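3.2 Storage conditions and sampling

Fruit was bought from two wholesale suppliers, Grirnier and Chacko, and delivered to the Nosthorpe test kitchen on the morning of purchase. Each delivery was split into two lots. The first was kept at room temperature in open trays, out of direct sunlight, and the second in a domestic refrigerator with the salad drawer closed. Households in the earlier survey had reported both practices, often for the same kind of fruit, and the two lots were meant to stand in for them.

In total, 200 pieces entered the study. Each was weighed on arrival and again at every inspection. Weight loss was expressed as a share of the arrival weight, so that large citrus fruit and small stone fruit could be compared on one scale. Fruit with split skin or visible mould on arrival was returned to the supplier and replaced before the first weighing.

Inspections took place over 9 days. At each one, a panel of four assessors scored firmness, skin condition and willingness to eat. Scores were entered separately in Ristudix and were not discussed until the session had closed. Mixed servings were used for the last of these scores, as people at home tend to choose from several kinds of fruit at once (Figure 2).

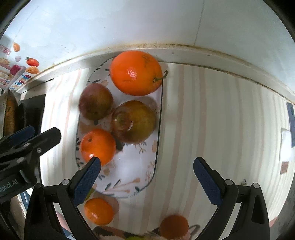 Figure 2. Mixed fruit on a white plate, with a large orange citrus fruit at the top.

Does weight loss alone show when a piece of fruit will be thrown away? Weight loss was a fair guide for citrus fruit but a poor one for apples, which were often rejected for marks on the skin while their weight had hardly changed.

The difference matters for the advice given to households. Guidance based on water loss would favour the refrigerator for every kind of fruit in the study, yet the refrigerated lot gained little in willingness to eat where the main complaint was bruising. Bruises present at delivery darkened in both lots - slightly later in the cold - and assessors marked them down in the same way.

Scores from one session in May were left out because the refrigerator door had been found open. The remaining records were checked against the paper sheets by Lakshmi Varma, and the data set was closed on 30 June 2025. Differences between suppliers were small and are not considered further in this section.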